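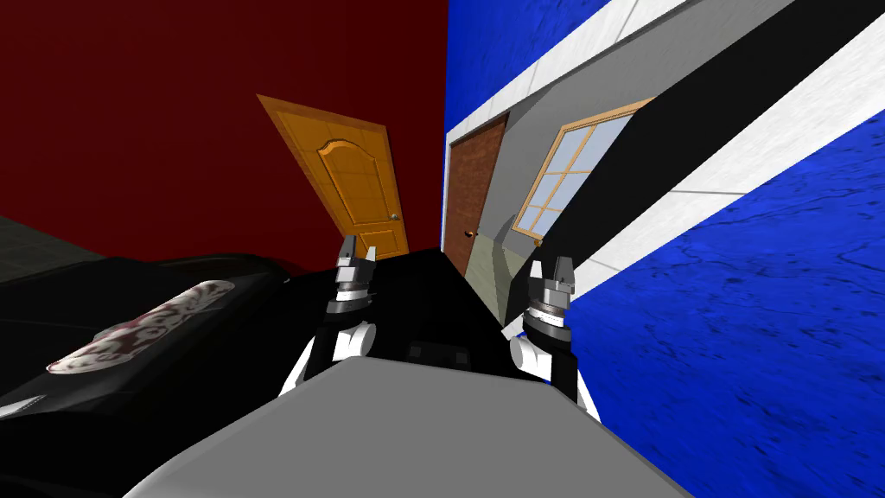
Interiors and How We Read Them
Handout 3: Doors, thresholds and who gets to use them

Tutor: Samina Warraich
Read before the seminar. Skimming it on the stairs does not count, though it is traditional.

Why start with doors

Most writing on houses goes straight to rooms. A door gets a line if it is grand and nothing if it is not. Yet a floor plan with the doors rubbed out tells you very little about how people lived. Put them back and you can see who had to walk through whose bedroom to reach the stairs.

The enfilade

Rooms in a row, doors lined up, no corridor. The further in you were allowed, the more you mattered. Our main case is the Jatoi house, begun in 1663 and altered by every owner with money and several without. Its first plan has seven doors in one straight line. Humaira Cheema's essay (in the reader) argues that visitors were sorted by door, and that a clerk could spend his whole career two doors short of the one he wanted.

The corridor

It let servants move about unseen, which the owners called convenience. It also gave people a room of their own to shut. Fülöp is good on this, if you can forgive the chapter on hinges. I have mostly forgiven it.

Colour and signs

Painted doors do a lot of work in hospitals, schools and offices. Zarmeena Rizvi looked at over 300 office doors and found that staff remembered the colour of the one they used daily but rarely what was written on it. Anyone who has pushed a door marked PULL will find this easy to believe.

Terms to know
Threshold: the strip you step over, and by extension the moment of doing so.
Jib door: made to look like part of the wall.
Lobby: a small room whose job is to make you wait.

For the seminar

Draw the plan of a building you know well, from memory, doors included. Mark which way each one opens. Then go and check, and bring both versions – the wrong one is the more interesting.

Written task: 1000 words on one door and the people it keeps out. Automatic doors are allowed. Metaphorical doors are not; I had eleven of those last year.

Hand in by the end of September, to the office on the second floor. Its door sticks. Push.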